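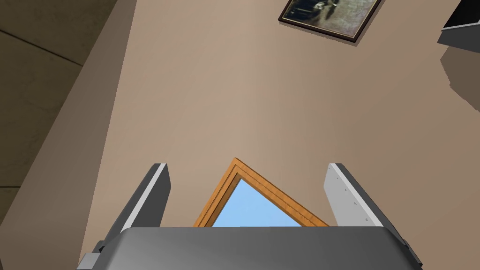
ホーム 学部案内 ゼミ紹介 学生レポート お問い合わせ

学生レポート 比較地方政治ゼミ
2018年11月19日

印刷する | メールで送る

第一党になれば町長になれるのか ストステント町議会の連立交渉を追いかけて

テーマを決めたのはゼミのなかで一番最後でした。みんなが次々に「フランスの大統領選」とか「EUの農業政策」とか大きな題目を出していくなかで、私だけ白紙のまま夏休みに入りかけていて、先生に「小さい町でもいいんだよ」と言われて飛びついたのがストステント(Stostent)です。山あいの小さな自治体で、町の広報と議会の議事録がずいぶん古いものまでネットで読める。理由はほぼそれだけ!でも読みはじめたら思った以上に面白くて、8月はほとんど議事録と辞書で終わりました。

このレポートでは、ストステントの町長セヴェリン・ターラー(Severin Thaler)さんがどういう経緯で就任したのか、そして副町長のシグネ・フィエル(Signe Fjeld)さんがなぜその相手になったのかをまとめます。最初は普通の人物紹介にするつもりでした。どこの学校を出て、何年に初当選して、という略歴を並べるやつです。でもそれだと一番知りたいところ、つまり選挙の夜から就任の日までのあいだに何があったのかがすっぽり抜けてしまうので、途中で連立交渉の話に切り替えました。ですから題名と前半の書き方がちょっとちぐはぐかもしれません。

まず町議会のしくみから。定数は19で、町長は住民が直接選ぶのではなく、議員の投票で決まります。日本の市町村長は直接選挙なので、ここで最初につまずきました(先生には「教科書の第一章に書いてあるよ」と言われました)。議会が町長を選ぶということは、過半数の10票を集められる人が町長になるということで、票を一番多く取った党の代表が自動的になれるわけではありません。頭ではわかるのですが、議事録を読んでいると、当の町の人たちもここでよくもめています。

前回の選挙の結果はこうでした。ディルウッド(Dillwood)という地域政党が9議席で第一党。ストルカ(Storka)が6議席。谷の奥の集落を地盤にしたブレナン(Brennan)が2議席。残りが無所属の2人です。ディルウッドはあと1人味方がいれば過半数に届くので、私が最初にこの数字を見たときは「なんだ、もう決まりじゃないか」と思いました。ところがターラーさんはストルカの人なんです。6議席の党の代表が、9議席の党を差し置いて町長になっている。議事録を読み間違えたのかと思って、就任の日のページを何回も見直しました。

計算してみると、ストルカの6にブレナンと無所属の2人ずつを足すと、ちょうど過半数です。ひとりも欠けられない、本当にぎりぎりの組み合わせ。実際の投票もその数字どおりでした。誰か風邪で休んだらどうするつもりだったんだろうと、つい余計な心配をしてしまいます。

ターラーさんの略歴も一応書いておきます。ストステントの生まれで、中学と高校は隣の谷の学校まで通い、大学では行政法を勉強しました。卒業後は町に戻って土地登記の事務所で働き、そのあと補欠で議会に入っています。補欠というのは、議員が任期の途中で辞めたときに名簿の次の人が繰り上がるしくみで、本人は最初の挨拶で「席が温まる前に名札だけ差し替わった」と言っています。この言い回しを訳すのに半日かかりました。辞書にはない言い方で、最後は留学生の先輩に聞きました。

初期の発言はほとんどが登記と境界線の話です。どこの牧草地の境目がどうだとか、古い水利権の書類が二重になっているとか、読んでいてかなり眠くなります。ただ、この地味な話がずっとあとで効いてくるので、飛ばさずに読んでよかったです。谷の奥の水利権の整理を最後までやったのがターラーさんで、その地区の人たちがのちにブレナンを作りました。交渉のときにブレナンの代表が「書類を最後まで見てくれた人だ」と発言していて、私はここで思わず蛍光ペンを引きました(印刷した議事録がもう真っ黄色です)。 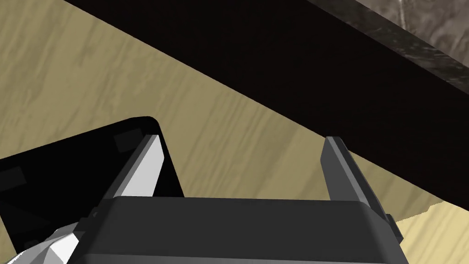 フィエルさんのほうは経歴がまったく違います。町の外の出身で、もともとは小学校の先生でした。無所属で、学校統合の問題が持ち上がったときに立候補しています。町は奥の集落の小さな学校を閉めて中心部にまとめようとしていて、ディルウッドはそれを公約に入れていました。フィエルさんは反対、というより「閉めるなら先に通学バスの時刻表を見せてほしい」という立場で、議事録でも毎回のようにバスの話をしています。賛成か反対かの二択で分類しようとしていた私の表は、この人のせいで列を足すことになりました。

ここで少しだけ理論の話をします。ゼミで読んだ連立理論では、ふたつの考え方を習いました。ひとつは、役職の取り分を大きくしたいので、必要最小限の人数で組むという考え方。もうひとつは、政策の近いもの同士が組むという考え方です。ストステントの場合、人数だけで見ればディルウッドと無所属1人の組み合わせでもちょうど10になります。ストルカ側の連合もちょうど10。どちらも無駄のない人数なので、人数の理論だけでは決着がつきません。ただ、関わるグループの数で言えばディルウッド側のほうがずっと簡単で、交渉の手間も少なかったはずです。

では政策の近さで説明できるかというと、これがまた微妙でした。町の広報に載った各党の公約を読み比べて、税、学校、道路、観光、水利のそれぞれについて立場を表にしてみたのですが、ストルカと無所属の2人は道路の予算でかなり離れています。むしろディルウッドとストルカのほうが、税と観光ではよく似ている。大きな連立を組んでもおかしくない並びです。近かったのは学校と水利だけで、結局この地味なほうの項目が交渉を動かしました。

交渉の経過は、議会の公開記録と広報の記事をつき合わせて組み立てました。選挙の翌週、まず第一党のディルウッドが話し合いを呼びかけています。ここまでは慣例どおり。無所属の2人に声をかけて、副町長の席も用意すると言ったようです。「ようです」と書いたのは、この部分は後日の議会での発言にしか出てこなくて、しかも発言したのがディルウッドではない議員だからです。言った側の記録がないので、私はこの提案の中身を確定したこととしては扱いませんでした。

はっきりしているのは、フィエルさんが学校統合の延期を条件に出し、ディルウッドがそれを受けなかったことです。両方の発言が記録に残っています。ディルウッドの言い分にも筋は通っていて、統合は公約に書いて選挙で一番多くの票をもらったのだから、引っ込めたら投票してくれた人に説明がつかない、というものでした。最初は「頑固だなあ」と思いながら読んでいたのですが、何度か読み返すうちに、私が同じ立場でもそう言うかもしれないと思うようになりました。

そのあとにストルカが動きます。ターラーさんはまずブレナンと話をつけ、それから無所属の2人に順番に会っています。連立の合意書は広報の付録として公開されていて、これが今回の一番の資料になりました。読んで驚いたのは短さです。細かい政策はほとんど書かれていなくて、学校統合は通学の調査が終わるまで決めないこと、水利の窓口を役場に残すこと、道路予算は毎年話し合うこと、だいたいこれだけ。意見の合わない道路については「毎年話し合う」で先送りしているんですよね。ずるい!と思いましたが、ゼミで発表したときに、合わないところを書かないのも合意書の技術だと言われて、なるほどと思いました。

副町長の人事ももめています。ブレナンも席を欲しがっていて、一度は交渉が止まりました。最後はブレナンが水利と森林の担当を取り、フィエルさんが副町長になることで落ち着きます。就任の日の議事録には、拍手があったことと、ディルウッドの代表が祝いの言葉のあとに「第一党の票が廊下に置かれた」と述べたことが残っています。この言葉はあとで地元の人の投書でもくり返し引用されていました。

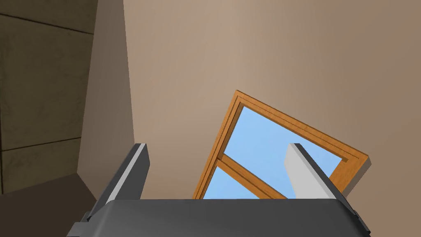
調べ方とうまくいかなかったこと

使った資料は町議会の議事録、町の広報とその付録、それから広報の投書欄です。新聞も見たかったのですが、地元紙の過去記事は有料で、学割もなくてあきらめました。ですから役場側の出した資料にかたよっています。広報は町が作っているものなので、選挙後の記事がストルカ側に少し甘いのではないかという指摘をゼミで受けました。自分でも見出しを読み直してみたら、たしかに就任前と就任後でターラーさんの呼び方が変わっていたりします。これはもっと早く気づくべきでした。

投書欄の扱いも反省点です。初稿では「町の人は怒っていた」と書いたのですが、投書する人は怒っている人が多いに決まっているので、世論として使うのは無理がありました。最終稿では「投書欄には批判の声が載った」と直しています。たった一行の修正なのに、そこを直したら前後の段落も全部書き直しになって、提出前夜はほぼ寝ていません。

聞き取りもやってみたくて、町役場の問い合わせ先にメールを送りました。返事はちゃんと来ました。とても親切な文面で、議事録のページへのリンクが貼ってありました(もう全部読んだあとでした)。議員さん本人に直接聞けたらよかったのですが、私の語学力で政治の微妙な話ができるとも思えず、今回は文字の資料だけにしぼっています。

訳語についてもひとこと。「町長」「副町長」と書いてきましたが、日本の制度とは選ばれ方も権限も違うので、本当は別の言葉を当てたほうがいいのかもしれません。「議長」と混ざるのがいやで、読みやすさを優先しました。党の名前はカタカナにして、初めて出てくるところだけ元のつづりを添えています。

考えたこと

題名の問いに戻ると、ストステントでは第一党でも町長になれないことがある、という答えになります。そんなの制度を見れば最初からわかるじゃないか、と言われればそのとおりです。私が知りたかったのは、なれるはずの人がなぜならなかったのかのほうで、これについては学校統合の条件が一番大きかったと考えています。人数の計算ではどちらの組み合わせもできたのに、ディルウッド側だけが譲れない公約をひとつ抱えていました。

もうひとつ、長年の仕事のつながりも無視できないと思います。ブレナンの2票は政策表の上ではどちらに行ってもおかしくない位置でした。水利権の書類のことを知らなければ、私はたぶん「偶然」と書いていたはずです。ただ、これは議会での発言をもとにした推測で、発言した人がお世辞で言った可能性も残っています。先生からは「感謝と取引を分けて考えなさい」というコメントをもらい、まだうまく分けられていません。

それから、ぎりぎりの連合は不安定だと教科書にはありますが、就任後の議事録を読むかぎり、大事な採決では全員そろって出席しています。ひとりでも欠けたら負けるので、かえって休めないのかもしれません。出席の記録をほかの町と比べたら何か言えそうなので、冬のあいだにやってみるつもりです。比べる町はまだ決めていません。議事録がネットで読めるところでお願いしたい……。

最後に、初稿を読んで真っ赤にして返してくれたゼミのみなさん、言い回しの相談に乗ってくれた先輩、ありがとうございました。公約の比較表と合意書の訳は、ゼミの共有フォルダに入れてあります。訳のおかしいところがあったら遠慮なく書き込んでください。

印刷する | メールで送る

当サイトでは利便性向上のためCookieを使用しています。閲覧を続けると、Cookieの使用に同意したものとみなされます。 同意する 詳細を見る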